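## Questions we get about the Ondia residents' newsletter

**Who writes the political pages?**

Mostly Despina Manolakis, with Dineo Shabalala covering the council and the mayor's office. Both of them live in Ondia, and they're happy to be stopped on the street (within reason!).

**Do you report rumors about officials?**

We do hear plenty – who has moved away, who has stopped turning up, who isn't speaking to whom. We print a story like that only when two people who were there will confirm it, and we always call the official's office first. 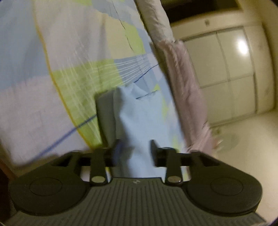 *Pale blue cloth, seen past a black gripper.*

**Does the mayor have to live in town?**

Yes, for the whole term. Short trips are fine, and a longer absence has to be announced to the council, with a deputy named to sign papers in the meantime. The council takes its own break in August, so please don't worry if things go quiet then. 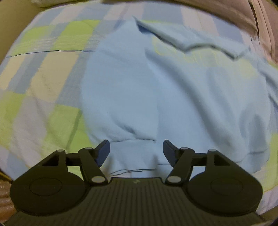
If you think the rule has been broken, you can ask for a hearing. You'll need 200 signatures from registered voters, and the clerk, Fotini Nikolaidis, will gladly check your form before you start knocking on doors.

**How many copies do you print?**

We print 2,000, and another 347 readers get it by email – do write to us if you'd like to join them.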